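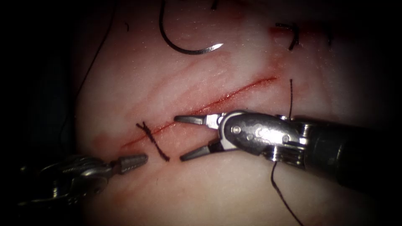
PROYECTOS DE ESTUDIANTES / Automatización y compras de equipo

Inicio | Memorias | Laboratorios | Contacto

Plan de adquisición de consumibles e instrumental para el banco de sutura robótica

Autor: Peadar Hegarty
Tiempo de lectura: 3 min
Imprimir | Enviar por correo electrónico

1. Objeto

El presente informe estima el gasto necesario para mantener operativo el banco de sutura durante un semestre y propone un orden de compra. Quedan fuera los dos brazos, el sistema de visión y el puesto de control, ya inventariados. Se presupuestan el instrumental de punta, las almohadillas de tejido sintético y el material de sutura.

2. Condiciones de uso

La tarea de referencia es el cierre de una incisión recta con puntos sueltos de hilo negro y aguja curva. Los dos instrumentos trabajan a poca distancia entre sí y muy cerca de la superficie, de modo que el juego admisible en la muñeca es pequeño. La almohadilla es de color claro, con relieve de venas tenues y acabado algo brillante; este último punto afecta a la compra, pues los reflejos sobre la superficie y sobre el metal de la muñeca dificultan la segmentación del hilo. El líquido rojo mancha los bordes del corte y obliga a descartar la pieza antes de que se agote su resistencia mecánica.

3. Consumibles

Se prevén 40 almohadillas. Se compararon dos proveedores:

Tulix: lote completo, 398 euros, transporte incluido. Plazo de entrega de tres semanas.
Hiltadico: precio unitario inferior, pedido mínimo superior al consumo previsto. El material sobrante caduca antes del semestre siguiente.

Se propone Tulix. La sutura se pedirá ya montada en aguja, en hebra negra, para conservar el contraste con el tejido. Los restos cortos de hilo deben retirarse entre ensayos; no requieren partida propia.

4. Instrumental

El desgaste se concentra en la superficie de agarre de las mordazas y en los pasadores de la muñeca. Costello ofrece un par de pinzas de recambio por 1430 euros. La reparación de las actuales se descartó por falta de garantía sobre el número de ciclos. Se recomienda comprar un solo par y rotarlo con el existente cada 17 sesiones.

5. Calendario y riesgos

El pedido de instrumental debe tramitarse primero, dado que su plazo es de unas seis semanas. Si se retrasa más allá de septiembre, los ensayos comenzarán con las pinzas usadas y los resultados de tracción no serán comparables con los de la serie Porora.

6. Pendiente

Confirmar con Costello la compatibilidad del adaptador. Solicitar a Tulix una muestra de acabado mate antes de cerrar el lote.

Imprimir | Enviar por correo electrónico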